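Okay, a few of you asked how it's going at Durkthorpe since the robots came in, and I keep saying "fine" and changing the subject. So let me try to do this properly, in pieces, between laundry loads.

Quick background if you're new here. I pack orders. I've packed orders for years. In March they switched on the Wimov line, which takes anything boxy and regular and sends it down the belt without a person touching it. On a normal shift it clears 355 totes. On my best day ever, with good music and no meetings, I did 189.

So yeah, that stung a little! I had a whole speech ready about care and judgment and then the thing just kept going while I went to get a sandwich.

What changed first wasn't the jobs, it was the noise. We used to talk all day across the benches. Now the belt hums and you kind of have to walk over to someone if you want to tell them about your weekend. I miss the yelling. I even miss Flarberg day, when a whole truck of their weird floppy packaging came in and everyone complained together.

(Flarberg stuff still comes to us, by the way. The line can't stand it. Soft sides, handles, lids that don't sit flat. It goes straight to the exceptions bench, and the exceptions bench is me.)

The other thing that changed is that there's a new kind of work, and it took me a while to think of it as work. Three of us got moved onto teaching shifts. You hold a gripper in each hand and you do the task yourself, over and over. Pick it up, set it down, turn it, pick it up again. The pay is the same as the floor. My feet are much happier. My wrists have opinions.
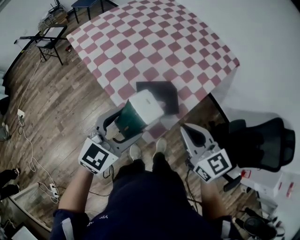 Magnus Mowat replied to the last post asking whether it doesn't feel like training your own replacement, and said he'd have refused on day one.

Fair question, Magnus, and I've gone back and forth on it a lot. I did ask my manager straight out. The answer I got was that the exceptions bench stays staffed through next year and after that they'll "look at volumes." Make of that what you will. I wrote it down with the time next to it.

But I'll say this too — I'd rather be the one showing it how to grab a bag than have somebody who's never packed a bag do it. You find out how much you know. I'd never once thought about where my thumb goes when something has a stiff top and a side that might give. Now I think about it in the shower.

It's also slower than you'd guess. A teaching block is 45 minutes and then you have to stop and stretch, and I'm always surprised by how tired my head is. Floor packing I could do half asleep. This you can't, if you drift off you just start doing it sloppy and then you've taught it sloppy.

Stuff I'd change if anyone let me: put the teaching shifts on the rota earlier so people can plan childcare. Pay a bit extra for them, come on. And let us see what happens with what we record! We do the thing, it goes off somewhere, and weeks later the line gets an update and we're all squinting at it going, is that my bag grab? Is that how I do it?

My friend over at Menzies says their place did it the other way around, line first and told the packers after. Half her bench left. So I know ours could have gone worse, and I also don't think "could have gone worse" is a thing you should have to be grateful for.

Anyway, I'm on again Saturday, early. If you work somewhere that's gone through this, tell me what you asked for and whether you got it. Dryer just buzzed, back later.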